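Garage tips: looking after an older car at home

Updated 16 September 2026

Most of these jobs need a rag, a torch and half an hour. Your owner's manual has the last word on anything to do with fluids, fuses or jacking points.

Wiper blades

Lift each arm off the glass and wipe the rubber with a damp cloth until the cloth stops coming away black. If the blade still leaves a streak in the same spot, look for a nick in the edge. Replacement rubber inserts cost less than whole blades and slide out of the old frame once the tabs are pinched. Put a folded towel on the windscreen while the arm is bare. A metal arm that snaps back can crack the glass.

Cloudy headlights

Wash the lens first, then mask the paint around it with two layers of tape. Wet-sand with fine paper, keeping it soaked, and finish with plastic polish on a soft cloth. The lens will look worse before it looks better. Polishing takes off the factory coating, so put on a UV sealant the same day or the yellow will be back by June.

Flat batteries

A car that only does the school run never gets a proper charge. Give it a decent drive once a week, more than 20 minutes if you can, or leave it on a smart charger overnight. White or green crust on the terminals comes off with bicarb soda and warm water. Disconnect the negative lead first and reconnect it last, and wear glasses — the crust flakes.

Check whether your radio needs a code before you disconnect anything. Ours did, and it took two calls to Jarndale to find it.

Tyres

Check pressures in the morning before the car has moved. The right figures are on the placard inside the driver's door, and the number on the tyre wall is a maximum, so don't fill to that. Do the spare too. Wheel nuts should be checked again 100 km after a wheel has been off.

Door seals and squeaks

Silicone spray on a rag, wiped along the rubber, fixes most squeaks and keeps doors from sticking on frosty mornings. Don't spray it straight on. It drifts onto the pedals and the steering wheel and makes both slippery. For hinges use white grease and work the door back and forth a few times.

Dash and trim

A barely damp microfibre cloth does nearly everything. Skip the shiny dressings, which throw glare up onto the windscreen. An old soft paintbrush gets the dust out of vents and from around switches. If you pull a trim panel, lay the clips out in the order they came off, and buy a few spares. At least one will break.
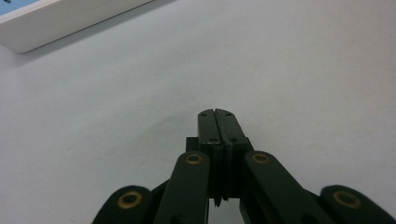

Keys and remotes

When the remote gets weak, try a new coin battery before paying for a replacement. Pry the case open at the slot with a flat plastic tool, note which way up the old battery sits, and keep your fingers off the contacts. Dead coin batteries should be taped over and put well out of reach of kids until they go to recycling.

Keeping a logbook

A school exercise book in the glovebox is enough. Write the date, the odometer reading, what you did and what the part cost. Tape in the receipts. Add tyre rotations and bulb changes as well, even if they seem too small to bother with.

Oil on the concrete

Cover a fresh spill with clay cat litter, grind it in with your boot and leave it overnight. Sweep up and scrub what's left with dishwashing liquid and a stiff broom. Old stains may need a second go. Bag the used litter and ask your local tip where it should go — don't hose any of it down the drain.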